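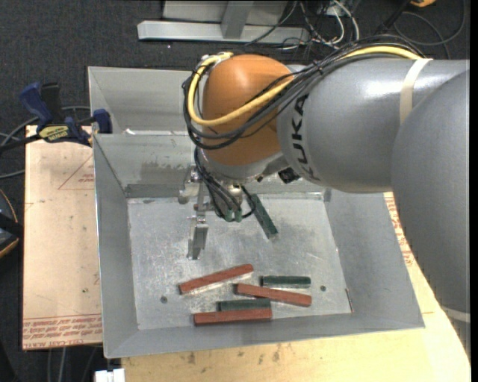 Why did the arm carry on for three more picks after the first warning? A reader put that to us within an hour of the first version of this page going up, and it is a fair question. The warning went to the log and to a small lamp on the operator's screen. It did not stop anything. On the old settings only a second kind of signal, from the gripper itself, could do that, and the gripper signal was the one that had failed.

Bin picking, red and green blocks, grey bin. The cables run along the top of the arm and round the orange wrist, the yellow one in a wide curve.

Stopped at pick 554
Zumura test cell, gallery and notes
Posted 17/06/2026

This page goes with the fault report on the Selura picking trial. The full report is with the project partners. What follows is the short version for people who use the cell or are booked to use it.

The task is a plain one. The arm picks rectangular blocks out of one metal bin and puts them in another, then the bins are swapped and it goes again. The blocks lie at all angles, so the wrist turns a good deal more than it would on a normal pick from a tray.

The run had been going for over 65 minutes when the gripper signal began to drop out. The control program, Boonyarit, took the missing signal to mean "gripper open" and sent the arm on to its next move. On the last pick the fingers were still closed on a block when the arm went down for another one. The held block struck the floor of the bin, the arm's own force limit tripped, and the cell shut down.

The gate was closed and there was no one inside. One gripper finger was bent and has been replaced. The block was chipped and thrown away.

The cause was a signal cable that we had fitted ourselves. It was strapped too tightly behind the wrist, with too little slack for a full turn, and a wire had broken inside the outer cover. From the outside the cable looked fine. We found the break by turning the wrist slowly by hand control with a meter on the line. The arm and its controller were checked and have no fault.

Changes made so far:

The gripper cable has a longer loop at the wrist and is strapped further back.

A missing gripper signal now stops the arm. It no longer counts as open.

The Steltosis monitor is wired into the stop circuit, so its warnings halt the run as well as going to the log.

Wrist cables are to be flexed and tested before any long run. Looking them over is not enough.

Still to do: the test at full speed, and a decision on whether the wrist turn should be limited in software. A limit would spare the cables but would leave some blocks near the walls out of reach. Until that is settled the cell runs at reduced speed, and bookings for July stand as they are.

If you see the gripper lamp flicker, press stop and write down the pick number. Please do not reset the cell and carry on.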